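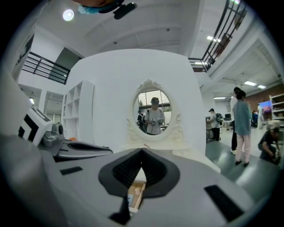

Dark curved jaw, on the left.

Body Words for Things – README

A word list of English body-part names used for parts of objects: the leg of a table, the neck of a bottle, the teeth of a comb, the shoulder of a road. Once you start noticing them you can't stop, and this collection is what happened when a few of us at Zolholm didn't stop.

Version notes and contact at the bottom. The list is free to use for teaching, word games, dictionaries, quizzes, whatever you like.

What's in it

The main file, bodywords.csv, has 2361 rows. Each row is one use of one body word for one part of one kind of thing, so "foot" turns up again and again (of a bed, of a hill, of a page, of a sail, of a sewing machine). 2154 of the rows have an example sentence. The rest are waiting for one, and if you have a good sentence for "the cheek of a pulley block" we would love to see it!

Columns:

word – the body word, singular, lower case
thing – what the part belongs to
part – a plain explanation of which bit is meant
sentence – an example, or blank
region – where the contributor grew up, if they told us
trade – the line of work, if it is a trade word
doubt – y if two or more readers disagreed
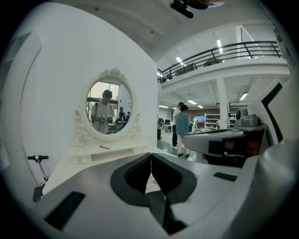 The doubt column is my favourite part of the whole project. It began as a tidy-up flag and has turned into the place where all the good arguments live. People are very sure of themselves about heels and toes, much less so about lips and mouths (is the lip of a jug the whole rim, or only the pouring bit?). The fiercest row so far is over things that hold other things. A vice has jaws and so do pliers, everyone agrees on that, but take the pair of thick angled pieces in the photo, with their dark padding and the V-shaped gap between the tips: half our readers would write "finger" and the other half "jaw". Both go in, both get a y. "Thumb" was put forward as well and is under "thumb, disputed" in the notes file.

How it was collected

Words came in through a paper form at the Flostitstead library and later through a shared spreadsheet. Around 200 people sent something in, some of them one word, some of them pages and pages. The Hendriks word book, a typed list of joiners' terms that came to us in a shoebox, gave us 458 rows on its own, mostly doors, staircases and clocks. Those rows have "joinery" or "clocks" under trade. 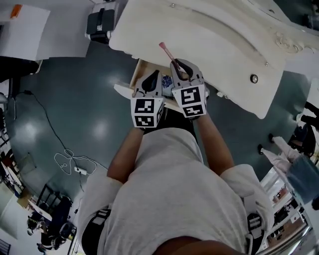
Furniture does very well out of all this. Chairs have arms, legs, feet, backs and sometimes ears, chests of drawers have feet and shoulders, and a clock has a face and hands before you have even opened the case. We kept trade meanings apart from everyday ones, so "knee" on a cabriole leg has its own row, well away from "knee" in a wooden boat.

What we left out

Whole-body words (body, skeleton), animal parts that people don't have (tail, wing, horn) and verbs (to shoulder, to elbow). Animal parts deserve a list of their own and Azucena Palacios has started one, under the working title Trastport. It already has three kinds of tail I had never heard of.

Known problems

Regions are patchy, with far too much from the east coast.
Some sentences were clearly made up on the spot. Charming, but don't treat them as evidence of real use.
"Crown" is in although it may not belong. We took it as the top of the head.
The hyphens in the trade column are a mess – fixing this in November.

Adding words

Send one row per use, in the same column order, and leave anything you don't know blank. Please don't correct other people's rows, add your own with a y under doubt and we'll put the two side by side. Words from other languages are welcome in the notes file, with a rough English meaning next to them.

Questions, quarrels and new words to Azucena Palacios at the Zolholm desk.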